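Pricing out a second gripper

I said in July I would post the numbers once I had them, so this is mostly for Corinne Montoya and the two other people who wrote to ask.

One hand-held gripper has been enough for me until now. Yamila and I take turns with it at her place or mine, and we lose half the evening waiting on each other. A second one would fix that.

What I have to spend is 738 dollars. The Rurnard kit is 356, unassembled. Two of them would leave almost nothing for shipping, so it's one kit plus spares. Pirero sells a finished unit that Judite Sequeira likes a lot, but at 3,715 it is out of the question for a home project and I stopped reading the spec sheet there.

Spares come next. I put down 70 for finger strips and pins. The strips are what I worry about, as cardboard edges and keys are not kind to soft material. I would sooner have a bag of them in the drawer than wait on an order from Dralalham, who took most of a month last time.

Props cost nothing. We use what is in the house – a teal box with scuffed corners, a bunch of keys, the red tablecloth. I looked at buying a matched set of bins and decided against it. The old box has chipped sides and a torn corner, and I want that kind of wear in the recordings.

What I left out of the first draft of the budget was storage. Catarina Valente asked where the files would go and I had no line for it. A drive goes on the list now, out of what remains after the kit and the spares.

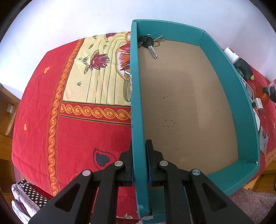 What I'm ordering first

The kit, then the strips and pins in the same order if the shop will combine them. The drive can wait until the second gripper is built. I'll post the assembly time when I have it.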